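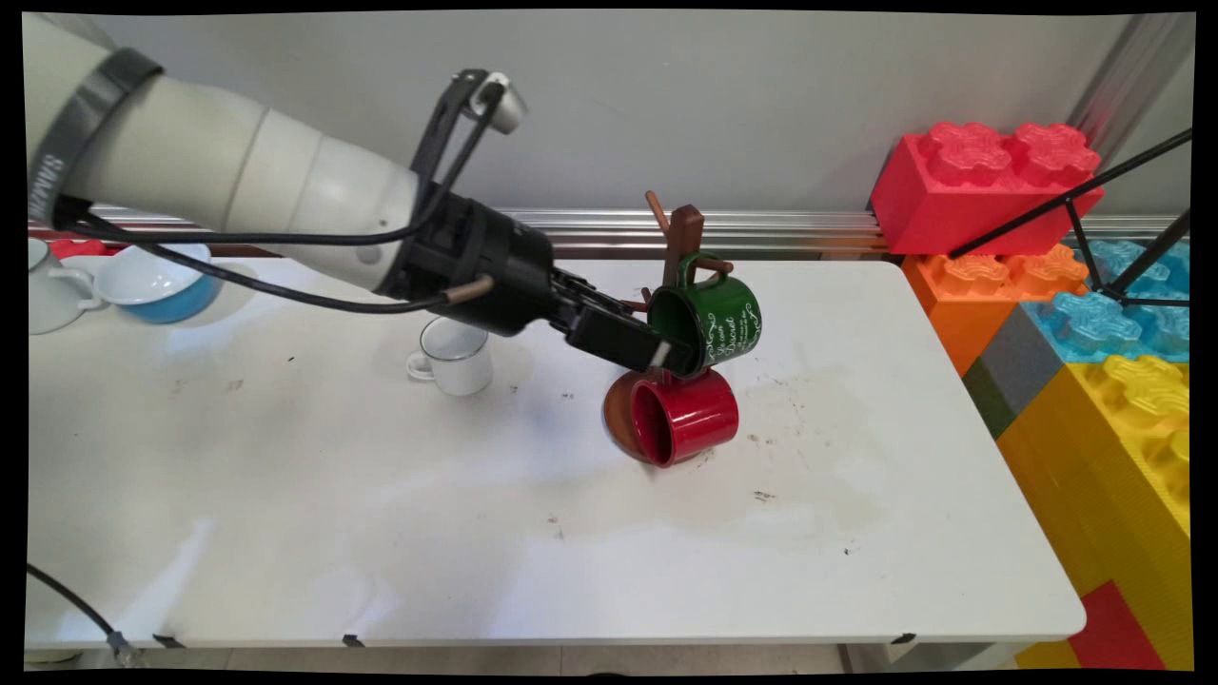 Why does the planner still retry a grasp on a hanging mug after the first one is rejected?
Because the rejection happens too late. The grasp candidates are scored before the collision check for the retreat motion, so a candidate can look very good, win the ranking, and only then fail. The planner takes the next candidate, which is usually a close neighbor of the first, and it fails for the same reason.

July, started 9:40

I spent the morning with the logs from Brener (our planner, for those who read this from the other group). The task set is the mug tree: approach a mug on a peg, close, lift it off along the peg, put it down. The approach is fine now. The retreat is the problem, as I wrote in the last entry.

I pulled 2,955 planning calls from the log folder and sorted them by the reason of failure. The biggest group is "retreat in collision", and inside this group most of the calls are for a mug on an upper peg with another mug hanging under it. The lower mug makes the free space small, and the planner tries to leave straight down by default. This default comes from the old table-top tasks, where we flipped the sign of the axis for one tool and never cleaned it. I found the line. It is in the config of Torkum, not in the planner, so I was looking in the wrong repository for a good hour.

What I changed:

Retreat direction is now read from the peg axis estimate, with the base frame as fallback if the estimate has low confidence.
Retreat check moved before the scoring. It costs time, see below.
Neighbors of a rejected candidate are skipped if they are closer than 12 degrees in approach angle.

Time: with the check first, one call is slower, as expected. I limited the candidates to 1,000 per call and then it is acceptable for me. Before, there was no limit at all, only a timeout, and the timeout was hiding the real behavior. Please do not set it back without telling me.

11:15 – perception

The peg axis estimate comes from Jemal. On the dark posts it is noisy, the depth has holes there, and the fit jumps between two pegs when they are close in the view. I tried to average over several frames from the wrist camera. This helps when the arm stands still and makes it worse when the arm moves, so I think the time stamps of depth and joint states are not well aligned. I did not measure the offset yet. For today I let the arm stop at the pre-grasp pose and take the estimate only there.

White enamel on the white table is also weak in the segmentation mask, the rim is found but the body is half missing. Not important for the hanging mugs, but the collision model gets it wrong, and the planner believes there is free space under the wrist. I added a fixed margin of 2 cm for all upright objects. It is an ugly solution – I know.

14:30 – replay

Ran the stored calls again through the new version, offline only. The repeated failures on neighbors are gone from the log. There is a new kind of failure, where the peg axis has the wrong sign and the retreat goes into the post. I added a test for it in Berton, it fails now and should fail until the sign is fixed in Jemal.

Open points:

Measure the offset between depth and joint states.
Sign of the peg axis. Maybe use the post as reference, pegs always point away from it.
Ask if anybody still needs the old retreat default in the Torkum config. If no answer, I remove it.
The log writes "no grasp found" also when grasps were found and rejected. The message should be split in two.

Branch is pushed, not merged. The config is commented at the places where I was not sure.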